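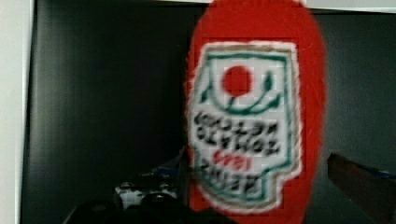

## June, bench 2: Verari hands-free unit, charge lead swap

Unit back from Struan with "drops charge over bumps." He runs it off the lighter socket with the Stistent adapter and the lead from the box.

- Socket supply good, no dip with engine running.
- Adapter output 5 V at no load. Holds under load with our short bench lead.
- Same adapter with Struan's lead: phone falls out of charging when the plug is pushed sideways. Repeatable, phone end only.
- Swapped in a Lashari lead, left it 4 hours on the shaker plate. Log shows 262 samples, no dropouts.

Pairing unaffected throughout. Call audio fine on both leads. Echo on the far end at full volume, same as the last Verari we had in. Left alone.

Sudheer wants the mic moved from the visor to the A-pillar. Cable will reach if it goes behind the trim, but check airbag routing with Zdeňka before pulling anything.

To do:

- Cut Struan's plug open, photograph the solder joints
- Ask Samina whether Purkach still sells the right-angle version
- Firmware: not touched, version not noted. Read it before the unit goes back
- Bench fuse box is out of 5 A blades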